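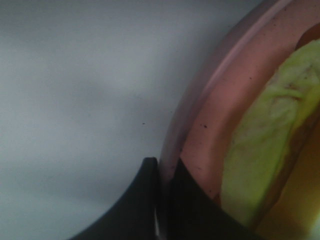 Should a town charge people to borrow things it already owns? Only when the charge pays for something the borrower can see, and in Nedton it doesn't.

Our lending store opened in June in the old ticket office behind the library. It holds 505 items: carpet cleaners, folding tables, party crockery, a tile cutter, cake tins. You join, you book, you collect on a Wednesday. For the first year it was free. Now there is a £2 fee on every loan, whatever the thing is and however long you keep it.

I was in favour of the fee when it was proposed. I thought people looked after things better when they had paid for them. I have changed my mind, and it was the loan records that did it.

In the free year the store made 2,798 loans. Breakages came to 74, and most of those were plates and glasses, which get broken in every house in the country. The electrical items came back in good order. Whatever problem the fee was meant to solve, careless borrowing wasn't it.

The other case for the fee is money. Ishbel Rankin, who drew up the budget, argues that repairs have to be paid for and that two pounds is less than a coffee. She is right about the coffee. But someone borrowing a stepladder, a set of bowls and a jigsaw for one weekend pays three times, and pays it again next month. At that rate you start looking at the price of a cheap new one, and a cheap new one is what the store was set up to save us from buying.

Jostero, along the coast, does it differently. Members pay once a year, on a sliding scale, and nothing after that. Osamu Yoshida helped to set up the scheme there and told me the yearly payment was chosen because it took five minutes to explain. People who borrow a lot get good value. People who borrow once tend to treat it as a donation.

There are fair objections. A yearly payment is harder to find in one go than two pounds, so there would need to be a free tier, and somebody would have to run it without asking rude questions. I would simply let people tick a box.

The fee is up for review before winter. I would like it dropped, and the Jostero model tried for a year in its place.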